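About Ivau

Can a machine do the chores yet? We've been asking that since we moved into the back half of an old print shop, and it's still the best question we know. Ivau is a small workshop that tries ordinary household and shop-floor jobs on robot arms: tidying a desk, sorting small parts, putting things back in the box they came from. We love it, even on the bad days (there are bad days!).
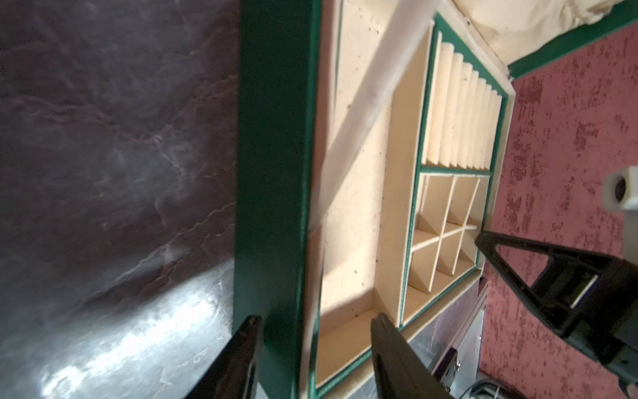

Our first project, Jimier, was all about folding tea towels, and it taught us how much a person's hands do without thinking. A towel never lands the same way twice. We ran 549 tries before August and kept notes on every one, including the ones where the towel ended up on the floor. Those notes are on our shelf and we still pull them down when something new goes wrong.

These days most of our time goes to Dreltis, which is small, fiddly tidying. Jewellery is a favourite of ours. Chains slide, sag and tangle, and a ring can roll off on its own little adventure if you let it go a moment too soon. Anyone who has untangled a necklace before work will have some sympathy for the arm.

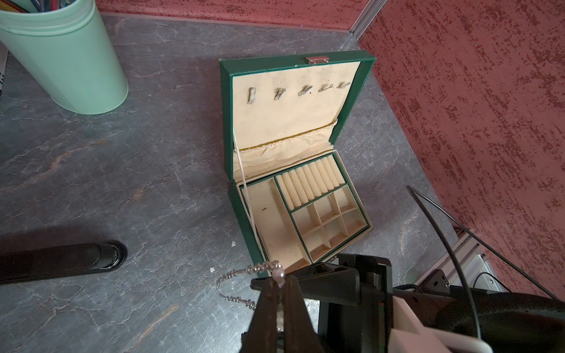 Will a robot be tidying my house soon?
Bits of it, maybe. A single job in a spot the machine knows well is within reach, and we get a real thrill when one goes right. A whole messy bedroom, with a dog in it, is a much bigger ask, and we'd sooner tell you so than take your deposit.

Shop-floor work is a bit further along. Śliwiński, a family hardware supplier down the road, lets us try packing and bin sorting with their odds and ends, and their colour-coded bins have made our lives a lot easier. Washers we like. Anything in a floppy plastic bag, we're still working on.
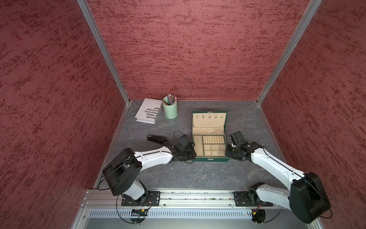 We're a team of 11, a mix of machinists, programmers and people who came to us from cleaning and warehouse jobs. That last group tends to spot the trouble first. If you have a chore you'd be glad to hand over, write and tell us how you do it now, step by step, grumbles included. We read everything, and the kettle goes on at 10 most mornings if you'd like to drop by.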